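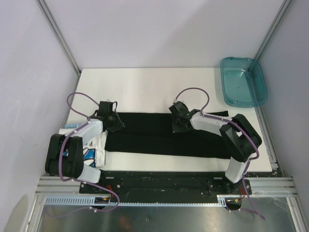

Black pants fading after a few washes

Posted in April by Rawan Salameh

Print this page | E-mail this page

I bought two pairs of black cotton work pants and after maybe five washes one of them has gone a sort of charcoal along the seams. The other pair I've hardly worn, so now they don't match my jacket or each other. I wash everything on warm with regular powder and then use the dryer in my building, which only has one setting. Is there a way to slow this down, and can the faded pair be saved?

Droltano

Cold water, inside out, short cycle. Most of what you see on the seams is wear from rubbing against other clothes and the drum, so keep them away from jeans and towels. Zip them up first. Liquid detergent is better than powder for dark things because powder doesn't always dissolve in cold water and leaves pale streaks.

I'd skip the dryer completely. Hang them inside out, out of the sun. Mine take overnight in the bathroom with the fan on.

For the faded pair, check the label. If it says 100 percent cotton you can dye them black again and it will take pretty well. The stitching is often polyester and stays whatever color it is now, usually fine with black. Use the amount of salt the dye packet says and keep the pants moving the whole time or you get blotches. Rinse until the water is clear, and wash them alone the first couple of times.

zeko46

vinegar in the rinse. my mom always did it

Awad

I've tried vinegar and couldn't see any difference. Agree with Droltano about the dryer. Also you don't need to wash work pants every time you wear them. I brush mine off, hang them up and wash after four or five wears, and they have stayed black for two years.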